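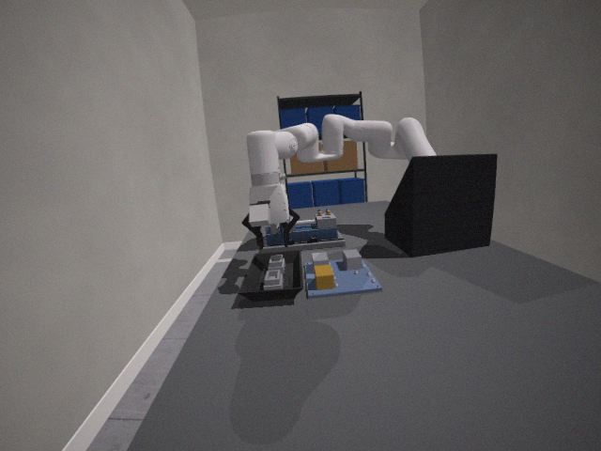 Panderance Gripper Trials: Frequently Asked Questions

Last updated March 9, 2020. Please read this before writing to us. We enjoy your mail, but we have now explained the word "payload" to the same gentleman on three occasions.

What is Panderance?

A side-by-side trial of two parallel grippers, the Trellport and the Bastelance, on the same simulated arm doing the same simulated chores. The whole thing runs in software. So far we have broken no hardware, a record we credit entirely to not having any.

How many runs are in the results?

1,035 for each gripper. We threw out the first 289 after learning that our controller had been reading one joint limit in degrees and the rest in radians. The arm moved beautifully. It moved beautifully through the table.

Which gripper won?

The Trellport dropped fewer parts. The Bastelance closed faster and was easier to tune. If you came for a champion with a belt, try boxing. If your parts are light and your schedule is tight, we'd pick the Bastelance and live with the drops.
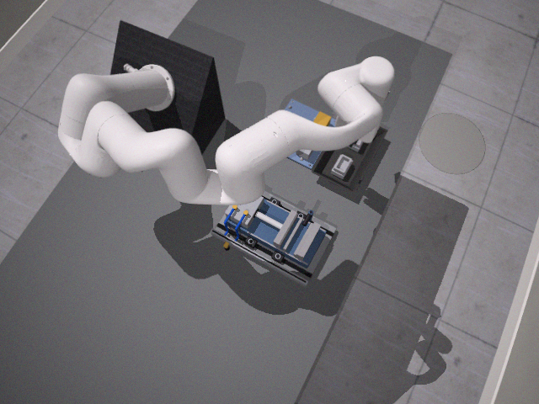
Can I run the trials on my own computer?

You'll need a decent graphics card, 14 gigabytes of free disk space, and an evening you weren't attached to. The setup script does most of the work and complains in full sentences. Close your browser first if your machine is short on memory.

Which controller do you use?

Ñahui, written by Leidy Villca, who also answers the support mail and would like you to attach your log file. It's a plain position controller with a force limit bolted on. We tried a fancier one for most of a month. It was very good at explaining why it had stopped.

Why are there only 6 tasks?

We had more. The rest turned out to be the same task in a different hat: pick up a thing, put down a thing. The ones we kept at least fail in different ways, and you can add your own by copying any task folder and editing the text file inside.

Do I need the wrist camera, or will the fixed one do? 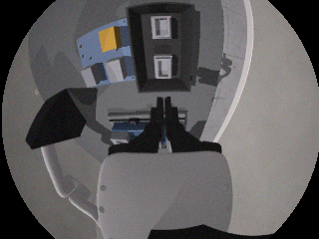

Camera choice changed our scores more than gripper choice did, and we'd have saved ourselves a lot of arguing by testing it first. The fixed view is fine for getting the arm to the right neighborhood. For the last stretch we prefer the wrist view, even though the round picture throws away its corners and the gripper housing hogs the lower middle. What you get in exchange is both fingertips, nearly touching, with the bin and its two gray parts straight ahead of them, so a sideways aiming error is easy to spot. Shadows are the catch. Turn them off while you debug and back on before you brag.

Will these results hold on a real arm?

Some of them. We trust the ranking more than the scores, and we trust neither on anything soft, oily or bendy. Friction in a simulator is a number somebody typed, and in our case we know who typed it.

May I submit my own gripper?

Please do. Send the model, the joint limits and the maximum closing force, with units. See the second answer on this page for our feelings about units.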